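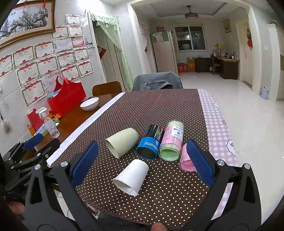
**Unit 4: Cylinders, cones and the things we drink out of**
Handout, revised 19 Dec 2024

Okay, so this is the unit where you get to play with stuff on a table and call it geometry. I love this one. You'll need a soft pencil, a strip of paper long enough to wrap around a can, and a ruler (bring your own, the Dorkon ones in the drawer have worn ends and I don't trust the first quarter inch).

**Two families**

Almost everything we use this week is either a cylinder or a frustum. A cylinder has the same circle at both ends: cans, tubes, mailing rolls. A frustum is a cone with its tip sliced off, and that's your ordinary paper cup, narrow at the base and wide at the mouth.

The quickest test is to lay the thing on its side and give it a nudge. A can rolls straight. A paper cup swings around in a curve, with the base on the inside, and comes back toward where it started if you've got the room. People always try to push the cup harder to make it go straight. It won't! Go ahead and try it anyway, everybody does.

I like a tablecloth for the first part, and polka dots are great for it, because you can say "it went past that dot" without measuring anything. Then we do it again on bare wood and you'll see the same curve, only faster and longer. Keep a hand near the edge.

**What to write down**

For each object, before you roll it:

- Name it in plain words (white paper cup, black and blue can, clear tube with the pink and green inside)
- Cylinder or frustum?
- Diameter at each end
- Slant length, measured along the side and *not* straight up the middle

That last one trips up a lot of you on the homework. When a cup is lying down, the side touching the table is the slant length, so measure it right there while it's down. Set it upright and you'll be tempted to measure the height, which is a different number.

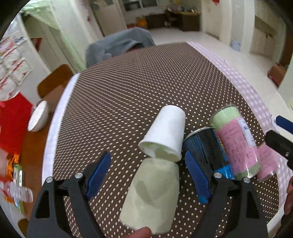
Two cups that look like the same size often aren't, so put them mouth to base and compare before you decide. Wrapped tubes are the other tricky ones. Are you measuring the plastic or what's rolled up inside? Either is fine with me, just say which.

**The curve, with numbers**

If the big end has diameter *D*, the small end has diameter *d*, and the slant length is *s*, the wide rim rolls along a circle of radius

R = D × s ÷ (D − d)

Watch what happens when *D* and *d* get close together. The bottom of the fraction shrinks, R gets huge, and the path looks straighter and straighter. With a true can, D − d is zero and there's no circle at all. I think that's the prettiest thing in the whole unit, and I will talk about it too long in class, sorry in advance.

**Homework**

1. Pick one cup at home. Predict R, then roll it and measure.
2. A Plernex drum has both ends 43 cm across. What does the formula do, and what does the drum do?
3. Sketch the flat pattern you'd cut from paper to make your cup. Leave a tab for glue.

Bring the cup with you, please. Rinsed.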